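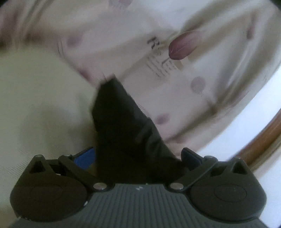
Hand-held gripper, dark cloth against the printed fabric

# Equipment Planning Meeting — Minutes

July 17, 2019

**Present:** Stamatia Papadakis (chair), Theano Bakalis, Styliani Tsolakis, Sumeya Belay
**By phone:** Razia Ghauri (left after item 4)
**Minutes:** Styliani Tsolakis

## 1. Minutes of the last meeting

Accepted with one correction. The spare battery order was placed by Sumeya, not Theano. Nothing else raised.

## 2. Hand-held grippers — how many to buy

Theano opened with the request that went out to everyone before the meeting. The textile sorting work needs more hand-held grippers than we have now. Her request is for eight new units from Wasier, same model as the current ones, to be delivered before the winter collection period starts in December.

Stamatia asked whether eight was based on the number of operators or the number of work stations. Theano said operators. Two people cannot share a unit during a shift without stopping to reset the grip calibration, and the reset takes long enough that people skip it.

Razia said she would support the request but wanted it split into two orders. Her concern is that Wasier changed the finger pads on a previous order without telling us, and we ended up with two kinds in the same drawer. If the first delivery matches what we have, the second can go ahead without another meeting.

Sumeya asked if splitting the order would affect the price. Theano had already asked. The quoted price is $900 per unit for an order of any size up to 16 units, so there is no discount to lose. Shipping would be paid twice.

Agreed: first order of three units, second order of five once the first has been checked.

## 3. Pads and other wear parts

Sumeya reported on cloth handling. Most of the current work is picking up and moving soft items, often with one fabric lying over or next to another. She said operators are happy with the grip on thick cloth. Thin or slippery cloth is less predictable, and the usual fix has been to take a bigger handful, which is not what the work plan calls for.

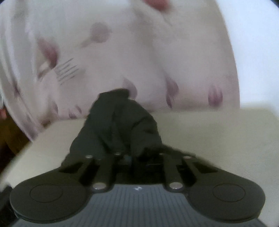

Dark cloth bunched in the closed jaws, patterned fabric behind

Styliani asked whether this was a pad problem or a training problem. Sumeya thinks it is some of each. She would like a softer pad to try before anyone rewrites the instructions. Fernandes sells pads cut to our pattern and will send a sample set at no charge if we return a short form on how they are used.

Razia asked that wear parts get their own budget line. At present pads, pins and screws all come out of general supplies, and she can't tell from the ledger what a gripper costs to keep running for a year. Stamatia agreed and said the same should be done for cameras and mounts.

There was a longer discussion about whether to stock pivot pins. Theano is against it. The pins rarely fail, and when one does the unit usually needs a full check anyway and goes back to the supplier. Sumeya is in favor because the return takes a unit out of use for weeks. No agreement. Theano will ask Wasier if they will sell pins separately at all, and the item comes back after that.

## 4. Fixed arm for the folding station

Razia presented the quotes from Nornix and Dullach for a single fixed arm.

- **Nornix:** lower purchase price, installation included. The service contract is billed yearly and has to be taken for the full term. Our current gripper head would need an adapter plate.
- **Dullach:** higher purchase price, installation quoted separately. Service is billed per visit. The gripper head mounts directly.

Razia's view is that the two come out close together over the life of the arm, and that the adapter plate is the bigger question. Theano said an adapter would move the jaws forward enough that recordings made by hand would no longer line up with what the arm does. She would have to see a drawing before saying how serious that is.

Stamatia pointed out that the arm is not in this year's budget under either quote. The earliest it could be bought is the next budget year, and the request has to be in by the end of December. She does not want a decision made today on incomplete quotes.

Styliani asked whether leasing had been looked at. Razia said Dullach offers a lease but would not put a figure in writing without a site visit. The group was fine with a visit as long as it does not commit us to anything.

Agreed: Razia to get a drawing of the adapter plate from Nornix and arrange the Dullach visit. Decision put off until both are in hand.

Razia left the call.

## 5. Fabric and household items for practice work

Sumeya asked for a small amount to buy more cloth. The fabrics on hand are a mix of plain and printed, and she would like more of both — dark items in particular, and at least a few large pieces with a busy print. She also asked for cushions and seat covers, as operators work on soft furniture as well as tables.

Theano suggested buying secondhand. Sumeya has no objection provided everything is washed before it comes in. Stamatia approved the purchase from general supplies and asked that receipts be kept together in one envelope this time.

## 6. Storage

The current cabinet will not hold the new grippers with their cases. Styliani measured the space beside the charging shelf and a second cabinet of the same width will fit if the coat hooks are moved. Stamatia asked for a price before the first gripper delivery. The cases may be left out of the cabinet and stacked on top if it comes to that, but Theano does not want grippers stored loose with the pads touching.

## 7. Actions

| Action | Who |
|---|---|
| Place first gripper order with Wasier, asking for written confirmation of pad type | Theano |
| Ask Wasier about separate sale of pivot pins | Theano |
| Return the form to Fernandes and request the sample pads | Sumeya |
| Set up budget lines for gripper wear parts, and for cameras and mounts | Razia |
| Adapter drawing from Nornix | Razia |
| Arrange Dullach site visit | Razia |
| Buy cloth, cushions and seat covers | Sumeya |
| Price for second cabinet | Styliani |

## 8. Other business

Theano noted that the label printer is out of tape. Sumeya has a roll in her desk and will bring it over.

Next meeting to be set by Stamatia once the first grippers have arrived.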